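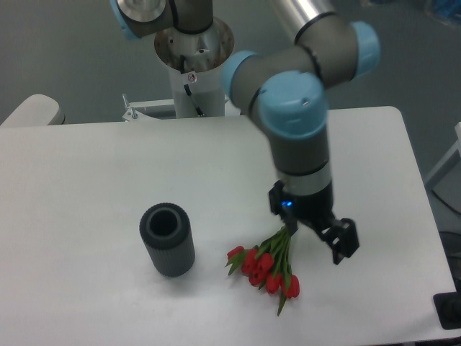
Station 4, arm with gripper at the tulip stems, vase upright to the left.

Pokura Manipulation Study: Pre-Trial Inspection Checklist
Site: Wonbridge laboratory
Inspector: Vaughan Sheehan
Date: September 9, 2026
Task: flower placement, stems into vase

1. Arm base and flange bolts
Satisfactory. Torque marks aligned.

2. Joint caps
Satisfactory. All seated.

3. Gripper fingers
Satisfactory with comment. Pad wear on one finger is within the limit. Replace in October.

4. Gripper indicator light
Satisfactory. Blue when powered.

5. Cables at pedestal and beside table
Action required. Secure the cable on the right side before the next block of trials.

6. Table surface
Satisfactory. Clear between vase and bouquet at start position.

7. Emergency stop
Satisfactory. Tested at both stations.

8. Grip force limit
Satisfactory. The limit was lowered after the Partington trials, in which 41 of 1,875 attempts ended with a bent stem. The lower setting is to be used for all comparison runs. Results obtained at the earlier setting shall be reported separately.

9. Trial log
Incomplete. Start poses are missing for 36 attempts. These are excluded from the success rate until recovered from the Skirville backup.

Overall: approved for supervised operation once item 5 is closed.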